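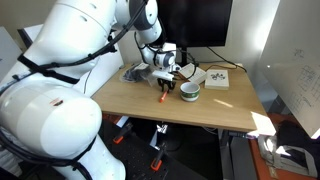 First time posting after lurking all summer. I finally did the Brenden River night paddle last weekend, the free one that leaves from the ramp behind the Codum bus garage, and I want to hear what other people thought of it. I carpooled, so my own kayak had to go on a stranger's roof rack, and I fussed over the tie-downs for ages. I like my straps wide and flat, like the black one across that white arm with the cable tucked under it. Skinny rope makes me nervous! Anyway, the paddle itself was wonderful, right up until the Biritz lock, where we all sat bobbing in the dark for what felt like forever while the leaders argued over which side to go through. Is it always like that? And is the long version worth doing?

mudlark_57
Welcome! The lock is always like that. There are two channels and the left one silts up every August, so whoever is leading has to go poke it with a paddle before anyone commits. I've done the trip 16 times and I think we've gone left twice. Bring a thermos and consider it the intermission.

paddlesnack
I'm going to be the grump. I did it in August and thought it was way too crowded. The sign-up said 30-something boats and there were easily more than that at the ramp, half of them with no light on the stern. I got rammed by a guy eating a sandwich. He was very nice about it, but still.

oldferryroad
Crowded is kind of the point though? If you want the river to yourself you can put in at Kang Landing any morning at six and see nothing but herons and the back of the tile warehouse. The night paddle is a party that happens to be on water. My sister hates boats and she loved it.

paddlesnack
I don't mind a party, I mind getting rammed. Make lights mandatory and I'll stop complaining.

mudlark_57
They are mandatory. It's on the sign at the ramp, which is behind the porta potty, so okay, fair.

tidewrack
To the original question about the long version: it goes down past the old cannery to Kang Landing and it took me 107 minutes from the lock with the current helping. The cannery stretch is the best part of the whole river if you ask me. You go under the railroad bridge and the sound changes completely, everyone gets quiet without being told. The smell by the outfall is bad, I won't lie. Breathe through your mouth for 300 feet and you're past it.

oldferryroad
Disagree on the cannery being the best part! The bend above Biritz with the willows, any day. But I grew up two streets from there so I'm biased.

Original poster
Thanks everybody, this is great. I think I'm in for the long one. Two more things. How do people get back to their cars from Kang Landing? And on the strap question, does anyone use one or two over the hull? The guy driving me used one and I spent the entire ride staring up through the sunroof.

tidewrack
Two over the hull, plus bow and stern lines on the highway. For getting back, the Codum bus stops up the hill from the landing, but they won't take boats, so one driver rides back for the car and everybody else guards the kayaks and eats chips.

paddlesnack
One strap is fine around town. I've done it for years.

mudlark_57
Please use two. I've picked a kayak out of a hedge.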